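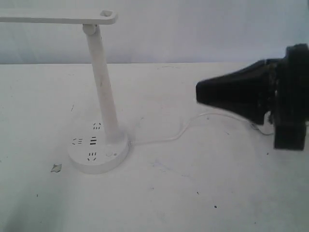
Last changed: Sunday, 2 edits

Can the family continue a defamation case after the person has died?

Posted by Cheuk-hei Chiang in Music, Film and the Law

Hello everyone. I am translating a long article for a fan magazine and I want to be sure I understand the legal part before I send it. Please excuse my English.

The article is about a former band manager. A film company called Pendo made a drama about the band, and in the film there is a character with his real name. This character hides money from the singer and shouts at her in a hotel. The manager said that these things never happened. He started a case against Pendo and against the writer of the script. The case was still open when he died in April. Now his sister tells the newspapers that she will go on with it, and his lawyer says the same.

My editor at Sastorow says this is impossible, as you cannot defame a dead person. But the lawyer speaks as if it is quite normal. Who is right? The film was shown in England and also in California, and I do not know in which place the case was started. The article does not say it.

I would also like to know if the words "based on a true story" at the start of the film change anything.

Reply from Ojeda26

Your editor is right. Dead people can't be libelled. The case is finished and the sister is only doing it for publicity. Same thing with every music film, someone always complains about how they look in it.

Reply from Ming-te Sin

I worked for some years as an assistant in a law office, but I am not a lawyer, so please check this with one before you print it.

There are two different matters here, and I think your editor has mixed them. The first is when somebody says a false thing about a person who is already dead. In England, and in most of the United States, the family cannot normally sue for the damage to his name. The second is your matter: the film came out when the manager was alive, and he started the case himself.

For this second matter the place is very important. In England a claim for defamation normally ends when the claimant dies, even if it has already started. In California the rule is different, and a claim which the person had during his life can usually be continued by the one who represents his estate. So the lawyer may be correct if the case is in California. The sister must also have the right position. To be a sister is not enough by itself, she should be the representative of the estate or the person who inherits the claim.

There is one more point. In California the estate normally cannot ask for money for his pain and upset, unless a special exception applies. It can ask for loss which he had before his death, for example a contract which was cancelled after the film.

About "based on a true story": these words do not protect the company by themselves, and a line at the end saying that some scenes were changed does not always protect it either. The court looks at what an ordinary viewer would understand. If the manager was a public figure, in America he also has to show that the makers knew the scene was false or had serious doubts about it. This is difficult.

For your translation I would write "the claim may be continued by his estate" and leave the sister's words in quotation marks.

Reply from Cheuk-hei Chiang

Thank you very much, Ming-te Sin. I wrote to the author and she answered that the papers were filed in Los Angeles. I have changed my sentence as you suggested and sent your explanation to my editor. He wants to cut the paragraph to 300 characters, so I must now find out which part I can lose.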